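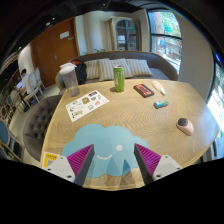

A cloud-shaped mat on a wooden table.

What's the story: A ferry engineer comes home to a small island port to sell his late mother's house, and finds that his brother has been living in it without telling anyone.

What's the verdict: Pullow is the second film from Borislav Yordanov, and it arrives with a good deal more attention than his first. Altari, a drama about a bus depot, played to small audiences and then did well enough in late-night slots to get him the money for this one. He has spent it carefully. There are more boats and more weather, and the cast is larger, but the method is the same. People stand in kitchens and fail to say what they mean.

The brothers are never named. The older one, the engineer, plans to stay for two days and ends up staying for most of March. The younger one has sold some of the furniture and painted the hall a dark green, and he has a story ready about each missing piece. Yordanov lets these stories run. One, about a wardrobe and a man with a trailer, goes on for several minutes and is never mentioned again. At the first screening I went to, people laughed at it. At the second they were quiet, and I think the quiet audience had it right.

The script does have a plot, and it takes its time getting there. A buyer turns up from Rekevton, the town across the water, and offers less than the asking price. The older brother wants to take it. The younger one says yes and then hides the deeds. From this point the film is close to a farce, with a solicitor's visit, a missed ferry and a long search of the loft, though the pace never picks up to match. Some viewers will find that maddening. The running time is 100 minutes and it feels longer in the middle, where there is a trip to Rekevton to see a bank manager that could have gone altogether. 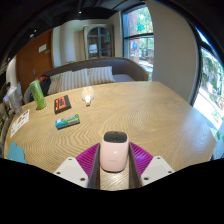 What keeps it going is the way the two men talk. Yordanov wrote the dialogue in long drafts and cut it on set, he told the audience after the 7.45 screening, and he asked the actors to leave in any mistake that made the other one look up. There are plenty of those. A line about the boiler gets started four times. At one point the older brother calls the younger one by the dog's name, and the scene simply carries on.

He also said the shoot took 39 days, most of them lost in part to wind, and that the house was a real one, let to the production by a family who wanted it back by Easter. The green paint had to come off again afterwards. Asked whether the ending was meant to be hopeful, he said he had shot 2 endings and chosen the shorter.

The music is by the trio Ó Flaithearta, who have not worked in film before. There is very little of it. A low fiddle part comes in under the ferry crossings and stops when the engines stop, and a full song is held back until the loft search, where it is badly needed. I could have done with another. The sound in general is excellent, especially indoors, where you can tell which window is open.

The photography is plainer than it was in Altari. That film liked its reflections and its long night drives. Pullow is mostly daylight, shot from the height of someone sitting down, and the sea is kept at the end of the street for most of the first hour. When the camera does at last go out on the water, for the older brother's attempt to leave, it is a relief to be out of the house and then, after ten minutes of swell, a relief to go back in.

I have one real complaint. The mother, seen in three short flashbacks, is given nothing to do except fold things and look out at the harbour. The brothers argue about her for the whole film and disagree on almost everything, including whether she could swim. The flashbacks settle none of it and would not be missed. A film this confident in its talk should have left her to the talk.

The last 45 minutes are very good, though. The business with the deeds is sorted out in a way I didn't expect, the buyer gets a better scene than buyers usually get, and the final crossing is played with hardly a word. Stay for the credits, where the song comes back in full.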